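Gisar G7 arm and gripper bundle: a buyer's review

We bought the Gisar bundle in July after a year of pricing arms for kitchen handling work. Our budget allowed one complete station plus a small reserve, so the question was how much of the money would go to the arm and how much to everything you need before the arm can do a job. The Gisar quote covered arm, gripper, cables and controller on nine lines. The closest competing quote, from Jatitz, ran to 17, and several of those were marked "optional" when they were not.

Delivery took 17 days. Setup took two people most of a morning. The manual is fine up to the gripper section, where the drawings stop matching the parts, and we had to call support. They answered on the second try.

We run it over an ordinary counter with ordinary things on it: a cutting board, a toaster oven, canisters, plates of plush food. That matters for planning. A bare test bench tells you the rated reach and little else. On a cluttered counter you learn how much clearance the wrist needs, and you should measure that before you pay for a longer arm.

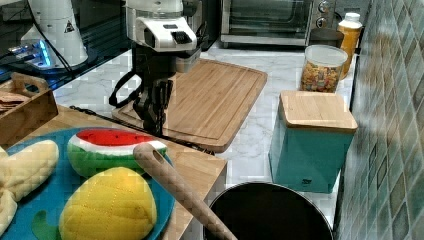

Fulvio Bellini
Equipment buyer

The gripper is the best part of the bundle. The fingers are narrow enough to work close to a flat surface, and the linkage is easy to get at for cleaning. Soft items have given us no trouble. Thin, flat things are harder, and if most of your work is with those I would price a second set of fingertips at the start. Gisar charges $111 a pair, and shipping for one pair costs the same as for four.

Cable routing is my main complaint. The gripper cable hangs in a loop at the side — it needs room, and it limits how near you can bring the wrist to tall items. Zikik sells a clip kit that helps. Put it in the first order. Ours was a separate purchase with its own approval, and that cost us more time than the kit was worth.

Budget for spares as well. We set aside seven percent of the purchase price for the first year and have used a little over half. Training was included, one remote session, too short. The service plan is paid yearly and can be dropped after the first term. We kept it.

If you already own a James controller, ask for the arm without one. The discount is not on the price list, but they gave it to us when we asked.

I would buy the bundle again at this price, with the clips and the extra fingertips on the same order.

Related reviews
Jatitz compact arm: what the quote leaves out
Zikik cable clips and sleeves
James controller, second look
Lease or buy: planning a first station
Spare parts to order with a new gripper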